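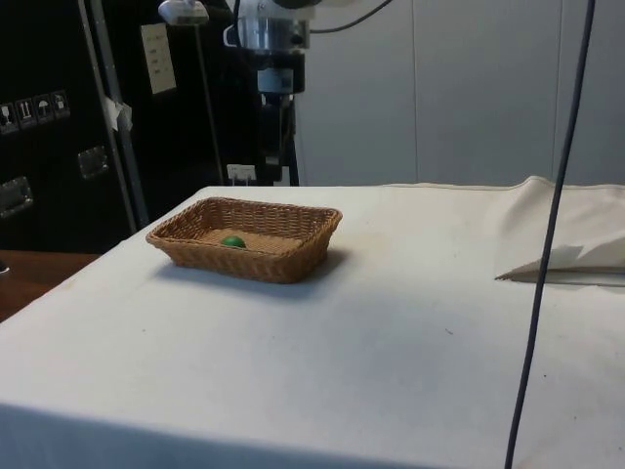 3.2 Workcell setup and upkeep

The cell consists of one arm, a table covered with a white cloth, and a fixed camera that views the tabletop. The arm stands behind the table and reaches forward over it, which leaves the front edge free for the operator. All trials in Section 4 were run in this cell, using the Stavberg control software and the Flatance calibration package with default settings except where noted.

Figure 3. The cell with a woven basket and a small green ball on the covered table. The lower section of the arm is at the back.

Calibration between camera and arm was done at 22 poses. The fit was repeated after every 500 grasp cycles and after any contact that tripped the torque limit. A new fit was accepted only if the residual was lower than the one stored; otherwise the wrist bolts were checked and the poses were recorded again.

The cloth was treated as a part subject to wear. Folds change the local height of the surface and cause the fingertips to touch down early, so the cloth was pulled flat at the start of each session and the table plane was measured again. Marks on the cloth were tolerated until the segmentation step reported them as objects, at which point the cloth was washed or replaced. The plane estimate from the first session in September was discarded for this reason.

Joint and wrist maintenance followed the Birkett schedule. Fasteners at the wrist were retorqued every 2000 cycles. Cables were inspected at the same interval by driving each joint slowly through its working range and watching for tension or rubbing near the elbow. One fault occurred during the study: an intermittent loss of the gripper signal at trial 71, traced to a connector that had backed out of its socket. The connector was reseated and fitted with a Sandell locking clip, the calibration was repeated, and the trial was run again from its starting state.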